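Saturday, late, feet up

Second cup of tea and I can finally feel my toes again. I've spent the whole day on the roof at Ilside and I want to get it down before I forget which bits went well, because last spring I wrote nothing and then couldn't remember where I'd put the thyme until it flowered (in the wrong corner, of course).

So. The sedum mats came at twenty to eight, before I'd even found my gloves. The driver would only leave them at the kerb, so the whole lot had to go up in the goods lift, which takes four rolls at a time if you breathe in. 971 kilos on the delivery note! I read it twice. The engineer's letter says we're fine provided we spread the load as we go and don't stack everything by the door, so naturally the only sensible place to put it all down was by the door. I made everyone carry the rolls straight out to the far parapet and was not popular.

The fleece underneath has held up beautifully over the winter. I was dreading lifting the edge by the outlet and finding it silted up, and there was a bit of grit and a very surprised worm, and that was it. How does a worm get up five floors? In the compost, I suppose. I put him in the deep bed with the chives.

We laid from the north side and worked backwards. It's a lovely job once you get going, a bit like carpeting, except the carpet is cold and drips down your sleeves. You butt the edges up tight and then tread them in, and any gap wider than a finger gets stuffed with offcuts. By noon we'd done the whole strip along the lift housing and I was feeling terribly pleased with myself. Then the wind got up. One roll we hadn't trodden in properly lifted at the corner and slapped itself over like a pancake, soil side up, and I had to sit on it while someone fetched the slabs. I ate my sandwich sitting there. Cheese and pickle, slightly gritty.

The Sorkico trays are another matter. I know everyone in the group loves them, and they do click together very nicely, but they've sent us the shallow ones again. I ordered the deep ones in February and I have the email. The shallow ones are fine for stonecrop and useless for what I want along the south wall, which is wild marjoram, bird's-foot trefoil and maybe some sea thrift if I can keep it from sulking. I've rung and left a message. I'll ring again on Monday and be less nice.

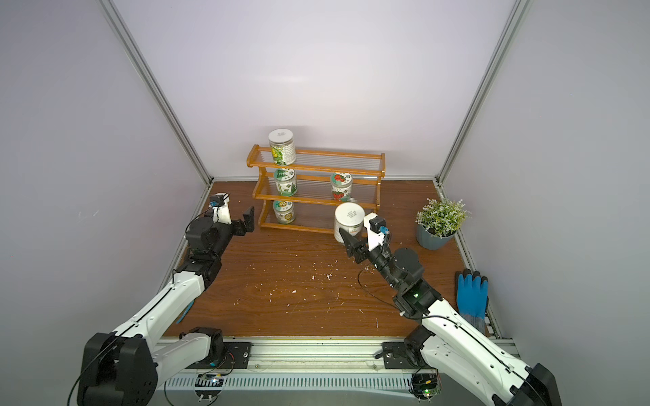 Filed under: Roof diary

After lunch it was the wall. I've been putting off the wall. The council's courtyard wall at Skoltuvby is the one everybody goes to look at, and I did go, and I came home and sulked for a week. Ours is a bit of brick behind the bike shed with wires on it. But the climbing hydrangea has finally decided to live, with fat green buds all the way up to the second wire, and the honeysuckle is trying to get in at the laundry window. I tied it back in three places and it had worked itself loose from one of them by the time I'd put the string away.

I did a soil test as well, with the little kit, squatting behind the bins. A bit limey, as you'd expect with all that old mortar. The ferns don't seem bothered. I've decided against the camellia, which makes me sad, but I'd only be buying it to watch it go yellow.

Money. I may as well write it down. We have 2000 left of the Nordin grant and the irrigation is going to eat 800 of it, assuming the quote stands, and I'm cross about that because I'd half promised us a bench. I still think we could do the drip line ourselves. It's a hose with holes in it! But the grant form says the watering has to be fitted by someone with a certificate, so that's that, and we shall sit on upturned crates for another summer. (The crates are fine. I just wanted a bench, with a back, facing west.)

What I do keep thinking about is the rain. When that big storm came in the autumn the yard flooded right up to the bike racks, and that was with only half the roof planted. I'd love to know how much of it the whole thing will hold once the mats have knitted together. I've set two of the old measuring buckets under the downpipes, one on the planted side and one on the bare side over the stairwell, and I'm going to go out and look at them after every proper downpour, in my dressing gown if need be. It won't be science. I did draw lines on the insides with a waterproof pen, though, so it's nearly science.

Bees already, by the way. A big dozy bumblebee was on the crocuses by the hatch at three o'clock, when the sun came round, and she stayed so long I thought she'd died. She hadn't. She went off over the parapet towards the railway, going sideways in the wind.

Things for next week: ring about the trays. Buy more string, the soft green sort, and hide it. Sweep the outlet again once the grit has washed down. Ask whether the hatch key can be copied, as I'm tired of queueing at the office for it. Water the new mats morning and evening if it stays dry, and the forecast says it will, right through to Thursday. The can holds hardly anything and the tap is two flights down, so my arms will be like a rower's.

My knees are making a noise on the stairs. Bath, then bed. I've left my good trowel up there, I've just realised, sticking up out of the chive bed, and I'm not going back for it tonight.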